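Preguntas frecuentes sobre Plimovura

Desde que subimos los resultados me llegan más o menos las mismas dudas, así que las voy juntando en esta página y la actualizo cuando puedo. Si la tuya no está, escríbeme, que leo todo (aunque en julio tardo bastante más en contestar, aviso).

¿Qué es Plimovura?

Es el método que usamos en Grenness para enseñar a dos brazos a hacer tareas juntos a partir de demostraciones. La parte nueva es pequeña, no te voy a engañar: en lugar de entrenar una sola política que decide lo que hacen los dos brazos a la vez, entrenamos una para cada brazo y les damos un canal muy estrecho por el que se cuentan lo que piensan hacer en el siguiente tramo. Nosotros lo llamamos «el susurro», y con ese nombre se quedó hasta en el código.

¿Y por qué no una sola política para todo, como hace casi todo el mundo?

¡Lo intentamos primero! Funcionaba bien mientras los objetos salían más o menos donde habían salido en las demostraciones. En cuanto movíamos el vaso un palmo, el brazo que no tenía nada que hacer se ponía a imitar movimientos que no venían a cuento. Con dos políticas separadas ese contagio baja mucho. A cambio aparece otro problema, que es la coordinación, y de ahí el susurro.

¿Cuántas demostraciones hacen falta?

El conjunto completo tiene 1.944, repartidas entre 9 tareas. La del vaso, que es por la que más me preguntáis, se entrenó con 282. Lenka Kollár probó a recortar ese número y la cosa aguanta bastante bien hasta cierto punto, y luego se cae de golpe, sin avisar. La curva está en el apéndice, con sus barras de error y todo.

¿En qué consiste la tarea del vaso?

Un brazo sujeta el vaso, el otro se acerca, lo toma y el primero lo suelta. Dicho así parece una tontería. Pero el vaso es ligero, tiene las paredes inclinadas y las pinzas terminan trabajando muy juntas, de modo que cualquier desacuerdo entre los brazos se nota enseguida. Un bloque de madera perdona mucho más, y por eso nos gusta medir con el vaso. 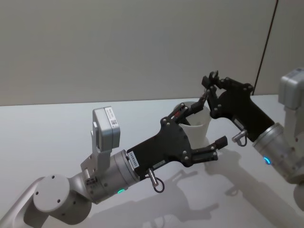

Beryl Lightfoot
Investigadora en manipulación bimanual, Grenness

¿El vaso tiene que ser blanco?

No, pero me alegra que lo preguntes, que es una duda muy buena. Un vaso blanco sobre una mesa blanca es de lo más antipático para la percepción: el borde se confunde con el fondo y las sombras de los brazos despistan bastante. Entrenamos con varios colores y dejamos el blanco como caso difícil. Si tu sistema va bien con vasos de colores vivos, prueba con uno blanco antes de celebrarlo (hablo por experiencia).

¿Usáis cámaras en las muñecas o solo una vista general?

Las dos cosas. Cada política recibe la vista general y la de su propia muñeca, y no ve nunca la de la muñeca del otro brazo. Esto lo discutimos muchísimo. Callum Cheetham defendía compartir todas las imágenes y al final hicimos la comparación en serio: compartirlas mejoraba un poco los resultados en las posiciones ya vistas y los empeoraba en las nuevas. Está en la segunda tabla del informe, por si te apetece pelearte con los números.

¿Cuántos ensayos hicisteis para evaluar?

475 en total, contando todas las tareas y todas las variantes. Los puntuamos a ciegas: quien miraba el vídeo no sabía qué variante estaba viendo. Maureen Blackburn montó la hoja de puntuación, y fue ella quien insistió en separar «lo ha pasado» de «lo ha pasado sin apretar de más». Menos mal, porque con un vaso blandito son dos cosas muy distintas y yo las habría metido en el mismo saco.

¿Qué falla más?

La suelta. El segundo brazo ya tiene el vaso cogido, el primero se lo piensa, y en ese tira y afloja el vaso se dobla o gira. El susurro ayuda, pero no lo arregla del todo. También tenemos fallos cuando las pinzas tapan casi por completo el vaso en la vista general: ahí las políticas se quedan con lo que dicen las muñecas, y a veces cada una se hace su propia idea de dónde está el borde. Rawiri Kingi está probando a darles un poco de memoria de los instantes anteriores. Pinta bien, pero todavía no quiero prometer nada.

¿Qué se dicen exactamente los brazos por ese canal?

Un vector cortito que aprenden ellos solos. ¡Ojalá supiera traducirlo! Hemos mirado si hay algún valor que signifique «ya lo tengo» y sí, hay una componente que sube justo antes de la suelta en casi todos los ensayos buenos. De ahí a decir que lo entendemos va un trecho, y en el informe fuimos prudentes con esa parte. Si cortas el canal a mitad de la tarea, los brazos suelen quedarse sujetando el vaso los dos, cada uno por su lado, hasta que se acaba el tiempo.

¿Puedo usar el método con otros brazos?

En principio sí. El código no supone gran cosa sobre el modelo de brazo, mientras puedas mandarle posiciones de las articulaciones y leer las imágenes a un ritmo estable. Lo que sí te va a tocar es grabar demostraciones propias, porque las nuestras no se trasladan bien si cambian las pinzas o la altura de las cámaras. Lo comprobamos con un segundo montaje y los resultados bajaron tanto que dejamos de insistir.

¿Dónde están los datos?

En el repositorio Grulico, con el código de entrenamiento y las hojas de puntuación. Los vídeos de evaluación van en una carpeta aparte porque pesan lo suyo. Si solo quieres curiosear, empieza por la carpeta del vaso y mira primero los fallos, que se aprende más.

¿Qué diferencia hay con Dobson?

Dobson es nuestro trabajo anterior, el de la política única. Lo mantenemos como referencia y todas las comparaciones se hacen contra él, entrenado con las mismas demostraciones. Si vienes de ahí, ojo: el formato de las acciones ha cambiado y los ficheros de configuración viejos no sirven. Hay un script de conversión en la carpeta de utilidades, y si te da un error con los nombres de las cámaras, cámbialos a mano en el fichero de entrada y vuelve a lanzarlo.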